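4.2 The drift of small objects toward round tables

Of the furniture in the Nodbridge building, the round tables gave us the most trouble. A rectangular desk has a front, a back and, usually, a claimant. A round table belongs to whoever put something on it last, and the something can be very modest. Our coding scheme, borrowed from the Skarnard inventory of shared surfaces, had been drawn up with desks in mind and asked for the "owner's side" of each item. Two coders spent most of a Monday trying to find the owner's side of a circle before Elsa Ikonen crossed the column out.

What remained was a simpler split between placeholders and leftovers. A placeholder is an object that keeps a seat while its owner is elsewhere. A leftover is the same object an hour later. Drinks bottles were by far the hardest to sort, and a half-full one was worse than either a full one or an empty one, as it suggests a person who intends to come back and finish it. We logged 1266 items on the upper-level tables, and bottles took up more of our meetings than everything else put together.
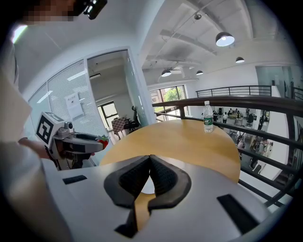 Tables close to the railing behaved differently from those along the inner wall. People put their things down there, looked over at the floor below and stayed longer than they had told us they would. Bags went on the floor or over a chair. Bottles went on the tabletop, often toward the far side, where a reaching arm was less likely to meet them. Small toys and play food turned up too, and these we coded under "other," a category that grew until it had to be given six subheadings and a file of its own.

Disagreement between coders was highest for this last group. Of the 47 cases sent back for a second reading, most concerned objects that one coder had called a belonging and the other had called clutter - a distinction the Onsri guidelines treat as obvious and do not define. We settled the matter by asking whether the object was in use at the time of the visit. Holding counted as use. So did pushing an item back and forth while talking on the phone, after some debate.

Figure 6 gives the counts by table position. The wall tables are shown separately, as two of them were replaced by Jotilar benches halfway through the study and we were not consulted.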